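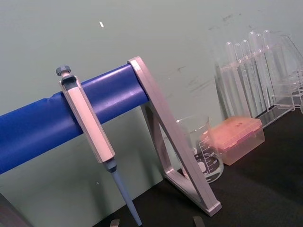 Keeping a small bench in order: tips for pipettes, beakers and racks

I keep a work corner at home for my water tests and for mixing plant feed, and many of these habits I learned from Ada Galli, who taught me at evening classes. They are small things, but they save glass and money.

Hang the pipette up. A pipette which lies on the table rolls, and if there is liquid left in it, the liquid can run back into the body. Hook it over the rail of a stand, with the tip pointing down, and always return it to the same place. Your hand will learn the way.

Give the stand a good base. Mine is an old Pileck and it was sliding each time I took something from it. I glued four thin pieces of rubber under the feet and now it stays. If your rail is slippery, a turn of tape helps the hook to hold – but change the tape when the edge becomes sticky, or it will collect dust.

Wipe the bench before, and wipe it again after. On a dark top you do not see clear drops easily. Bend down and look across it against the light.

Do not trust the lines on a beaker. They are good enough for filling a bucket of feed, but for small amounts take the pipette. Gaetano Serra once mixed a whole tray of seedling feed by the beaker lines only, and we lost 47 little tomato plants.

Wash glass the same day. Warm water, a soft brush, one drop of washing-up liquid, then rinse three times. For the white ring from hard water, leave plain vinegar in the glass overnight. Please don't scrub the printed numbers with the rough side of the sponge.

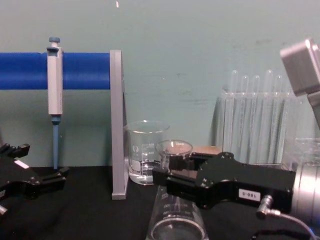

Ilalby, April

I moved my own things again this month, so I add some notes about the layout.

Beaker of water beside the stand, tucked near the upright, is a good position. The elbow does not reach it there. Keep the smaller beaker in front, as it is the one you pick up most.

The test tube rack should have its own place on the bench, and you put it back there after each use. Debora Dal Bello marks the place with a pencil line. I use a bit of masking tape.

Carry a beaker by its side and never by the rim. With a big one, put the other hand below.

For scuffs on a painted wall behind the bench, try a damp cloth with a little bicarbonate. Rub softly and test first in a corner – on my wall the shine went away in one spot and I had to paint it again on Thursday.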